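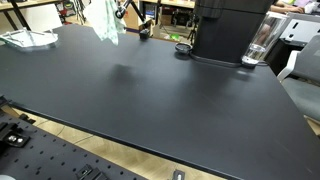
May 2022

Again I thought about the question from Tunstall: can a machine do the small chores yet? My answer today is — not so quickly. To pour some water from a glass and to put a lid back is for me two seconds of work. For a machine each of these is a separate study.

I read the Trurkix report in the evening. They made 2417 tries with cloth folding and almost 800 were good. The shop in Gikcombe wants a machine which wipes and folds without help. I would not promise it to them this year. In February I was more hopeful.

Tomorrow I must write to Drerneser about the price.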